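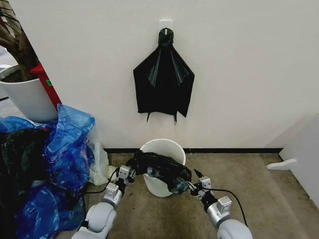 What size bag fits a small round wastebasket?

An 8 gallon bag is the safe choice for most small round baskets, as long as the rim is narrow enough to fold the extra plastic over. A 4 gallon bag will line the smallest ones, but it leaves very little to turn down over the rim and tends to slide in when something heavy lands in it.

Review: Stostard 8 Gallon Black Bags and Bestton Wall Hook

I bought the bags and the hook in the same order. The bags come in a box of 117, folded flat. The hook is a single white adhesive hook, sold in a pack with spare strips. I have used both since last November in a carpeted room with painted walls, where the wastebasket sits on the floor against the baseboard.

The bags

Stostard makes these in black and white. I got the black. The plastic is shiny and on the thin side. It is fine for paper, wrappers, tissues and packaging. I would not put broken glass or wet coffee grounds in one without doubling it.

Opening them takes some patience. The two sides cling together at the top, and rubbing the edge between your fingers works better than shaking. Once open, push the bottom down into the basket first and then turn the top over the rim. With a small basket there is a lot of extra material, and if you don't press the air out the bag puffs up and takes half the space. I run a hand down the inside all the way around. It takes a few seconds.

The bag grips best on a rim with a slight flare. I tried one on a straight-sided Ketden basket and it slipped down twice in a week. A large rubber band fixed that, but you shouldn't need one.

Out of the first box I had two bags with a bad bottom seam. Both split while I was lifting them out. The second box has had none so far.

There is no drawstring. You twist the top and knot it. The plastic stretches enough to make a tight knot even on a fairly full bag, and the knot holds.

The hook

The Bestton hook is meant for light things. I keep a bag on it above the basket so there is one within reach when I change the liner. Gather the top and wrap it around the hook, or the bag slides off. An empty bag weighs almost nothing, so the adhesive is hardly being tested. I have also hung a dustpan on it for a few days without trouble.

Wipe the wall with rubbing alcohol and leave the hook alone for an hour before using it. I skipped the wait with my first one and it came off by morning. It took no paint with it. The replacement has stayed put.

Compared with others

Before these I used Pavliuk bags, which are thicker and cost more. They are better for a kitchen. For a small basket the thicker plastic is stiff and hard to tuck, and the bag stands up above the rim. I would pay for the Pavliuk bags again for a larger can, but not for this one.

What I'd change

The box should open on the long side. The slot on the end tears after a couple of weeks and then the bags come out three at a time. A line printed on the bag to show the top edge would also help.

Bags: 4 out of 5. Good value for dry trash, and a good fit on a small flared basket.

Hook: 4 out of 5. Follow the waiting time on the package.

Posted Monday, September 25, 2023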